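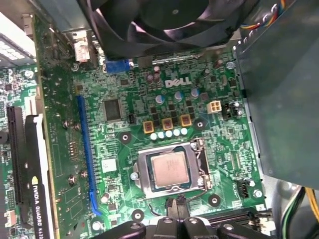 September, notebook 4, just after lunch

Solder recovery, continued. Very pleased with this morning! The low-temperature bath finally did what Siwan Prydderch has been promising since spring, and the joints let go at 200 degrees with the flux pen and nothing else. No scorching on the laminate, no lifted pads that I could find under the loupe. I went round the offcuts twice because I didn't believe it.

Run 557 is the one to look at. Same Podimar alloy as before, but I preheated the coupons on the old hotplate first and let them sit until the edge thermocouple caught up with the middle one. That wait is tedious and I think it's the whole trick. Talha Rana reckons it's the fresh flux (he may be right, the last tin was open all summer). Next run uses the old tin so we can settle it.
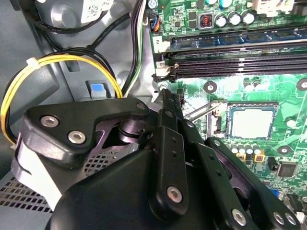
Memory slots, one module in, two empty beside it.

Weighings are in the blue folder. The dross looked lovely and grey, much finer than the Surdu batch, and it skimmed off in one go with the flat spoon. Please could whoever has the other flat spoon bring it back – the round one drags half the bath out with it.

Stela Filip rang about the assay. Tokbridge will take our buttons if we cast them thinner, so I've dug out the shallow mould and given it a coat of graphite. She also asked whether we could keep the silver-bearing joints apart from the plain tin ones. Yes, in principle, though it means sorting before the bath and I'd want a proper bench for it.

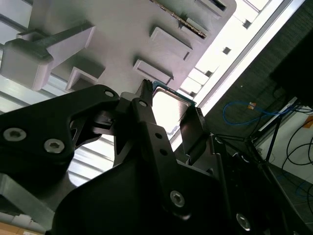
On sorting: Roswitha Fröhlich's old notes have a neat touch test using a drop of reagent and a strip of filter paper. I tried it on six scraps and got clear colours on five, which is much better than I'd hoped. The sixth went a muddy brown and I've taped it in overleaf. Job code for all this is 2256, please use it on the order forms.

To do: old tin run. Second thermocouple for the bath, the Mukon one drifts. Ask Paraschiva Nedelcu if the extraction hood can go up a notch, the rosin smell gets right into the corridor. More filter paper.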